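Gripper shootout, before the robots exist

Posted June 1, 2021

Margit Bakke has a spreadsheet open when the call connects and she doesn't close it the whole time. She runs gripper evaluation at Edthorpe, a small shop that helps other companies pick arm hardware, and for the past stretch she's been doing it all in simulation. Two arms, one body, a set of rooms, swap the grippers, run it again. She had a build going on the second screen. I could hear the fan.

First question was why sim at all. Customers want to touch things.

"They do, and they will," she says. "But Nakpan sent us a list of grippers as long as my arm and wanted an answer in June. You can't mount all that. The adapter plates alone, forget it. So we run it in sim, throw out the bad ones, then bolt up whatever is left."

Nakpan is the customer. Warehouse fixtures, shelf stock, a lot of thin stuff and rods. Thin stuff is where most grippers get embarrassed, she says, and it's where the team put its time.

The job is set up as 288 runs for each gripper, same starting poses, same seeds. Pallavi Pandey wrote the harness. She joined the call late and stayed on mute for some of it, then came on all at once.

"The seeds are the whole thing," Pandey says. "If you don't lock the seeds you're comparing luck. We lost most of a week on that. One gripper looked great and it was just getting easy rooms."

How'd they catch it? "Buppha caught it. She ran the same gripper twice under two names and the scores were different. That was a bad afternoon."

Buppha Kongkaew does the contact tuning - friction, pad stiffness, the stuff that makes a sim grasp either slide out like soap or stick like glue. I got her for ten minutes between meetings. She talks fast.

"Everybody asks about force. Force is fine. Ask about the pads," she says. "Pad too stiff, the rod rolls. Too soft and the solver goes crazy and the fingers shake. I have a value I like. I won't tell you it's correct, I'll tell you it's the same for every gripper."

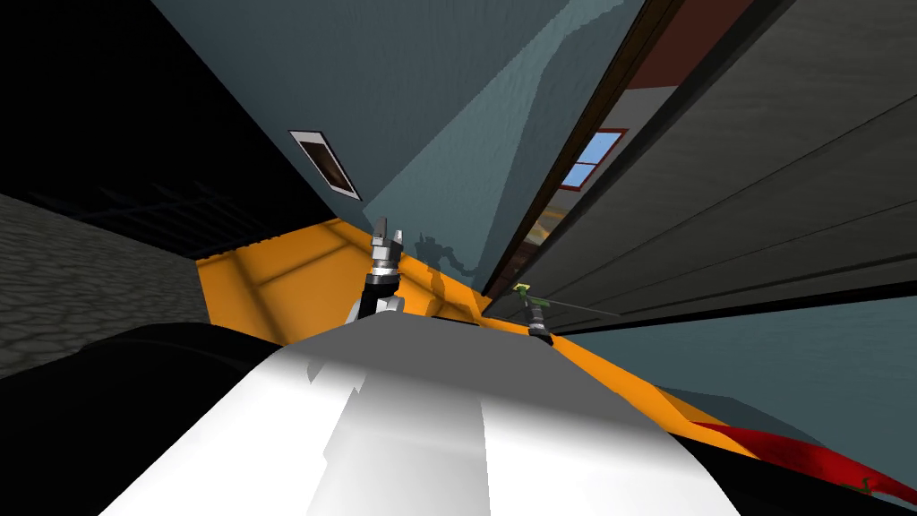
The rooms were the next topic. They started with a plain box room, gray floor, nothing in it, and Bakke hated the results.

"Too clean. Every controller looks good in an empty box. You give it a room with walls and colors and a dark corner, the camera side starts to matter, and then the ranking moves around. Not a lot. Enough."

Which brought up cameras. The team tried a body camera and wrist cameras, seperately and together. The body view gets you both arms and some of the room. It also gets you the robot's own housing, which can eat a good part of the picture. Pandey wanted to move it forward. Bakke said no.

"On the real one there's no place to move it to," Bakke says. "So we leave it where it's bad. If the gripper only works with a camera you can't mount, I don't want to know about it."

Wrist view is the other way around. Great look at the fingers, poor idea of where you are. Pandey again: "Wrist camera alone, you tilt the arm a little and you're looking at a wall and some ceiling. The policy has no clue. But for the last bit of the approach I'd take it over anything."

So both, then? "Both. Costs you frame rate. We ate that." 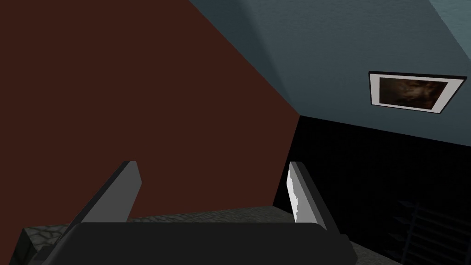 Parallel fingers did well. Better than Bakke expected, and she has been around them long enough to be bored of them. Of the nine grippers on the Nakpan list, three are going to hardware and two of those are plain parallel jaw.

"I wanted the fancy ones to win," she says. "More fun to write up. There's a three-finger from Irance that does lovely things with round parts. Then you hand it something flat and it sort of pets it."

Best score in the set was 97 percent on the easy bin, parallel jaw, both cameras. On the hard bin the same unit fell to some 40 percent. She wanted both numbers in here or neither. Fair.

What broke the hard bin? Dark areas, mostly. Black walls, dim corners, a dark finger in front of a dark background. Kongkaew has been asking for lighter pads on everything.

"The finger edge is what the camera uses to close," she says. "If it can't find the edge it closes early or it closes late. Paint the thing. It's cheap."

Controllers got less time than anyone wanted. They ran the stock one and a newer one called Gukard, which is smoother on the approach and slower to settle. Bakke doesn't think they gave it a fair shake. Default gains, one pass thru the set, then the calendar got them.

"I'd put an asterisk on all the Gukard rows," Bakke says. "I did put an asterisk. Pallavi took it out, I put it back."

Pandey, off mute: "It made the columns ugly."

Would they run it this way again? Yes, both of them, with changes. Seeds locked from the first day. Fewer easy rooms. And somebody logging finger width on every step, they only had it at the end of each run and spent hours guessing what happend in the middle.

Hardware tests are next. The adapter plates for the first two are in, the third is still on order. Bakke is going to repeat the hard bin first with the lights turned down.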